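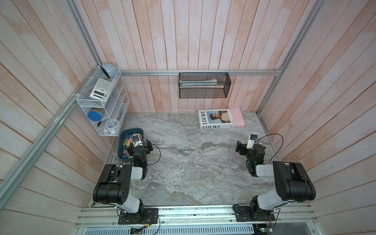 明年的设备预算终于可以动笔了!从5月拖到现在,大家问过无数次“双臂工位到底什么时候能再添”,这一期就把清单摊开来讲。先说结论:我们打算再申请2个双臂工位,外加一批平时不起眼、真要用时又到处借的小东西。上一轮做预算,我们把钱几乎全压在机械臂上,桌面、围板、型材、收纳架一律写成“杂项”,结果杂项那一行改了又改。现在这个工位就是很好的参照:两只臂装在前沿的铝型材上,蓝色托盘里放着各色长尾夹,左臂的夹爪停在托盘旁边,后面横梁上挂着黑色网篮,左边围板上还有一只白色网格架,用白色扎带绑在型材上。这些东西单看都不值几个钱,可是少了哪一样,任务都得重排。所以这次每一样都有自己的一行。

先讲臂。

型号我们倾向于继续用Bremach的桌面款,新工位和老工位保持一致。理由很实在:备件能通用,标定脚本不用另写一套,新来的同学在一个工位上学会了,换到另一个工位也能直接上手。Royer那边也送来了报价单,负载更大,外形也漂亮,说实话看得人心痒。可是我们桌上的活儿是夹夹子、挪本子、从架子里取铅笔和计算器,大负载用不上,底座反而更占地方。大家讨论了一下午,最后还是把Royer放进“观望”一栏,等以后有了搬箱子一类的课题再翻出来看。

夹爪这次单独列项,请各组特别留意。两指夹爪对付长尾夹已经挺好玩了,夹子歪着、叠着、金属柄朝天竖着,每次抓取都是新题目。硬壳书就难得多,平放在桌面上,手指很难插到封面底下去。软一点的指垫、薄一点的指尖,我们都想试,预算里给每个工位留了一套可更换的指尖,另加一套公用备用件。如果你手里有用得顺手的指尖设计,请把文件发给我们,能自己打印的就不买了,省下来的钱可以多买几根线。

说到线!线缆是今年最让人长记性的一项。腕部的线要留出弯曲的余量,留短了拉扯,留长了又会扫到桌面上的东西。上一版预算里只写了“线缆若干”,采购同事拿着这四个字来问我们到底要几根、多长、什么接头,我们当场答不上来。这次改成按长度和接头分别填写,腕部、底座、相机各列各的,并且每种都配备用。看起来啰嗦,但采购那边明确说了,写得越细,下单越快。

相机方面,腕部相机照旧,小而轻,近处的抓取细节全靠它。新工位还要各加一台固定视角的相机和配套支架。支架请务必和相机一起报,上回相机先到,支架晚了将近一个月,大家只能对着包装盒干着急。固定相机的位置我们想统一,所以支架会选能锁死在型材槽里的那种,调好之后做个记号,以后拆下来清理也能装回原位。

再来是工位本体,也就是台面、围板和型材框架。这部分我个人最兴奋,因为终于可以把“凑合”两个字从表格里划掉。我们请Anero报了一套框架,型材、角件、螺丝和T形螺母全部按清单切好打包,到货以后自己装。台面想多备几块,换纹理就换一块面,不必动框架。灰色大理石纹的面已经用惯了,新工位打算一个沿用同样的花纹,另一个换成素色哑光的,看看换了背景以后策略还灵不灵。围板同理,粉白色的竖木板保留一套,再做一套深色的,三面都能拆换。这样一来,同一副骨架可以搭出好几种环境,比反复添置整机划算得多,也省地方。

电源和控制板要提醒一句。新工位的前沿下面会留出走线空间,板子请装进盒子里,线束做好标签。标签机已经写进预算了,对,就是那台大家借来借去的标签机,这次买一台归工位专用。急停按钮每个工位一个,装在操作者顺手的一侧,这一项不参与任何删减。

接下来是我们最爱聊、也最容易被财务老师问“这也算设备吗”的一类:道具。算的,只不过走耗材。计算器、闹钟、铅笔、铁皮盒盖、笔盒、硬壳书,都是日常办公桌上会出现的东西,形状、重量、反光各不相同,拿来设计任务再合适不过。道具这一栏我们申请794元,听起来有零有整,是因为真的一件一件加出来的。里面包括长尾夹补货、不同开口大小的网篮、几种深浅不一的托盘,还有一批封面软硬不同的本子。买道具请遵守一个原则:买得到第二份的才买。孤品再有趣,丢了一件,整组实验就没法重做。已经在用的道具如果停产了,请在共享表格里标红,我们好趁早找替代。

收纳也顺带说一下。网格架斜口的设计很讨喜,东西放进去自然靠着,臂伸过来取的角度也有变化。新工位会各装一只,先用扎带固定,位置试好以后再考虑换成金属夹件。扎带请多买几包,长短都要。

然后是时间。交货期比价格更值得操心,臂和夹爪从下单到入库按40天排,框架按30天排,台面和围板可以同时加工。我们的设想是框架先到先装,把走线、相机支架、急停都弄妥,等臂一到就能上架标定。如果反过来,臂先到了却没有地方放,只能躺在箱子里占库房,验收单也没法签。因此框架的申请会先走一步,请相关同学不要把两张单子合在一起提交。

场地已经和Parkano项目组谈好,他们搬走之后腾出来的靠里那块区域归新工位使用。那里插座够,网口少,预算里加了一台小交换机。地面不太平,框架脚要选可调的,这一点已经跟Anero说过了,报价单里会更新。新旧工位之间要留出能推小车的过道,图纸挂在门边的白板上,有意见请直接拿笔写在上面,别拍了照发群里就没下文啦。

维护费用今年也不再藏着。以前坏了才临时申请,一个小轴承能卡住整个星期的进度。这次每只臂都留一笔维护款,用来换线、换指尖、换易损件,没花完的部分转为道具和耗材。清洁用品也放在这一项,型材槽里爱积碎屑,小刷子和手持吸尘器都写上了。还有螺丝,请大家把常用规格报全,别再出现全屋子只找到一颗合适螺丝的情形。

培训不另外收费,但要占时间,所以也得排进计划。新工位启用以后,每位使用者先跟着老用户做一次完整流程,从开机、回零、检查急停,到录制、存档、关机。愿意带新人的同学请在表格最后一列写上“可带”,我们会优先给你排工位时段,这是实打实的福利!

各组如果还有想加的设备,请在11月1日前填进共享表格,写清用途、数量、有没有现成的替代,以及能不能和别组共用。暂时拿不准价格的可以先空着,我们去问。只写“越多越好”的条目会被退回来,去年真的有人这么写,而且不止一条。

表格里现在呼声最高的追加项是第二种尺寸的托盘和可调亮度的灯。灯我举双手赞成,围板换成深色之后光线肯定要重新调,能调亮度、能调色温的更好。托盘的尺寸请提议的同学补一下,要外口尺寸和深度,最好附上打算放什么。

下期会刊出框架的最终图纸和Anero更新后的报价,到时候请带着卷尺来看场地。

设备组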